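How to stop small medicine and tea cartons from going soft in a damp pantry?

Last updated: 21st April
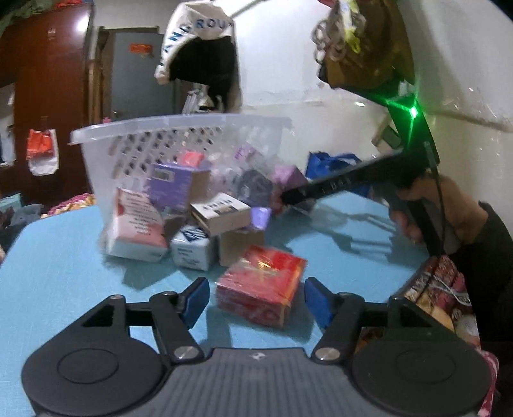
We moved to a ground floor apartment in Flatcombe in December and the pantry has an outside wall. All the cartons I keep on the lower shelf become soft after two or three weeks, and the tea already smells a little of cellar. I tried to leave the door open but then the cat goes in. Is there a cheap solution, or must I ask the landlord to do something with the wall?

Imad Salameh

I had the same problem in my old place in Bulldale. First, please move everything 4 inches away from the outside wall, so the air can pass behind. Second, take the tea out of its carton and put it in a glass jar with a good lid. Cardboard drinks the water from the air — it will never protect what is inside. For the medicine I would keep the carton too, because the date and the paper with instructions are there, but put it in a closed box in the bedroom. A pantry with a damp wall is a bad place for it.

I also bought a small meter for 12 dollars. When it showed more than I liked, I opened the kitchen window for a short time in the morning. And yes, write to the landlord. If the paint has bubbles near the floor, the water is probably coming through the wall and no jar will help with this.

Flora Moncrieff

just put a bowl of salt in there, works for me. change it when it gets wet

Horetti255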